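Gripper trials – working meeting, Friday, 3:00 pm
Minutes (rough, fix later)

1. Pads
Stallesix pads vs Harju pads on the hand-held tool. Both sets now through the small items list. Stallesix holds better on cartons, Harju easier to swap. Harju screws strip if overtightened, use the short driver. No decision on price yet.

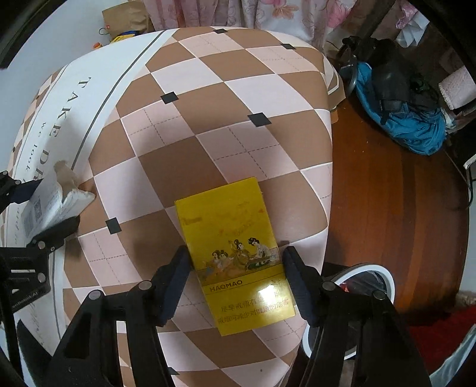 Glare is still the main complaint on the camera side. Exposure lock from Jellell was on for half the runs, off for the rest, nobody wrote down which. Glossy packs are the worst – on the yellow HAOMAO pack the shine wipes out part of the red warning text, so label reading can't be scored there. Agreed to keep glossy items in but score grip only. Polarizing film to be tried, 5 sheets on order.

2. Controller
Vondon board drops the width signal after roughly 90 minutes. Restart clears it. Old board doesnt do this. Log from February has the same fault so not the new firmware. Action: send log to Vondon, keep old board as spare.

3. Clip count
580 clips on the drive, target met for pick. Place is behind. Reaching down past a rim needs more runs, pads come in at an angle and the approach is differnt from flat tops. Bin with liner stays on the list, cans and small boxes both. 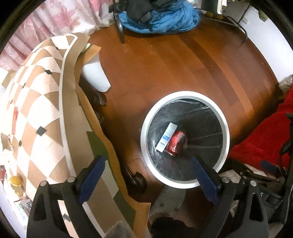
4. Next steps
– film test first, then rerun pick with lock on
– write lock on/off in the sheet EVERY time
– Harju to quote on longer screws
– pad choice held over to next meeting

Closed 4:10.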